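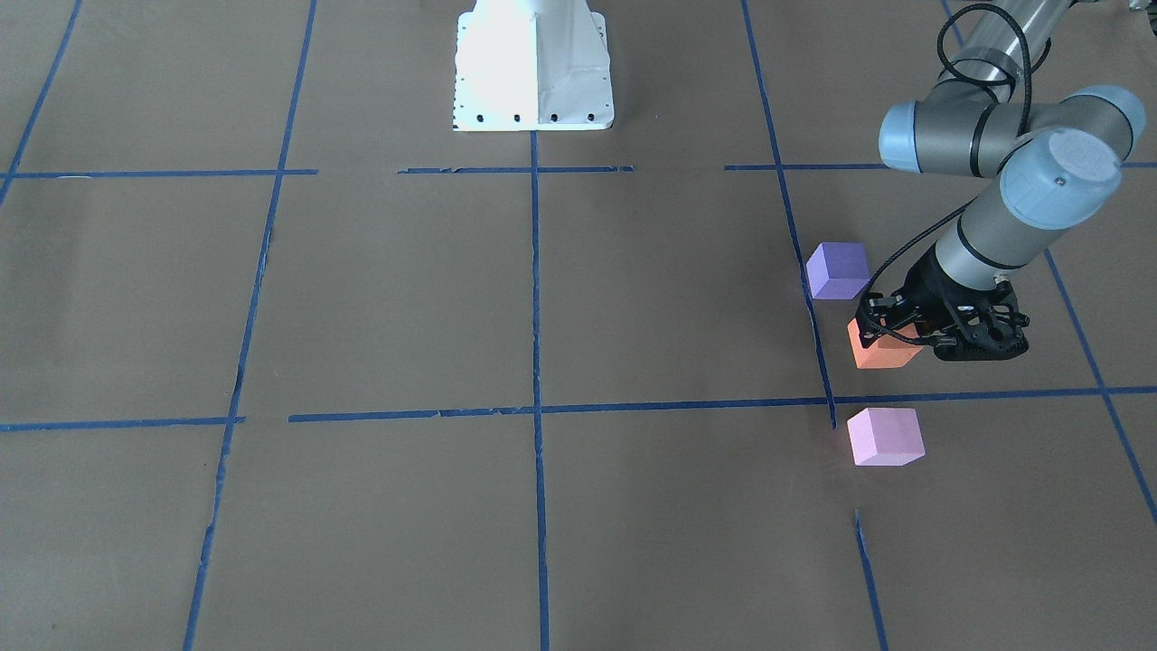
Ticket 764: Label printer skips every second label after paper change

Status: Resolved
Opened by: Sumeya Wolde
Assigned to: Clodagh Hanrahan
Device: Fosmont desktop label printer, stockroom
Software: Degefa, on the stockroom PC

Problem as reported

Since the new box of labels came in, the printer puts out one good label and then one blank one. This happens with every job. A batch of 38 shelf labels used 76 from the roll. No error light and no message in Degefa. I turned the printer off and on, and it did the same thing. The old rolls were from Plernano and the new ones are from Gedent. They look the same size to me.

Clodagh Hanrahan, 9:40 am

Please print a configuration page. With the printer off, hold the feed button, turn the power on, and let go when the light blinks. Tell me what it says next to "media type" and "label length."

Sumeya Wolde, 10:15 am

Media type: gap. Label length: 191. It doesn't say what the unit is.

Clodagh Hanrahan, 10:32 am

That's dots, so the length is a bit under one inch on this model. Please measure one of the new labels from the top edge to the top edge of the next one, with the gap included. Also check the back of the roll for a black line between labels.

Sumeya Wolde, 11:05 am

One inch and a hair. There is a black line on the back, between each pair of labels. I peeled one off an old Plernano roll to compare and there is no line on that one.

Clodagh Hanrahan, 11:20 am

OK. The new rolls are black mark stock and the printer is looking for a gap. The gap on these is very narrow, so the sensor misses it and feeds ahead to the next one. Steps:

1. In Degefa, open Printer Setup, then Stock, and change media type from Gap to Black Mark.
2. Open the printer and slide the lower sensor to the left until it lines up with the black line.
3. Close the lid and run Calibrate from the same menu. It will feed a few labels.
4. Print a test batch.

Sumeya Wolde, 1:50 pm

Did steps 1 to 3. No more blanks, but the text is now too high and the top of the bar code is missing.

Clodagh Hanrahan, 2:10 pm

Go to Stock again and set Top Offset to 2 – it resets to zero when the media type changes. Save, then print again.

Sumeya Wolde, 2:25 pm

That fixed it. Printed the full batch and all the codes scan. There are still three Plernano rolls on the shelf. Can I use them up?

Clodagh Hanrahan, 2:40 pm

Yes, but you would have to switch back to Gap and calibrate each time. I saved both setups as presets in Degefa, named for the label brand – pick the one that matches the roll and then run Calibrate. The sensor has to be moved back to the center by hand for the old rolls.

Closing ticket.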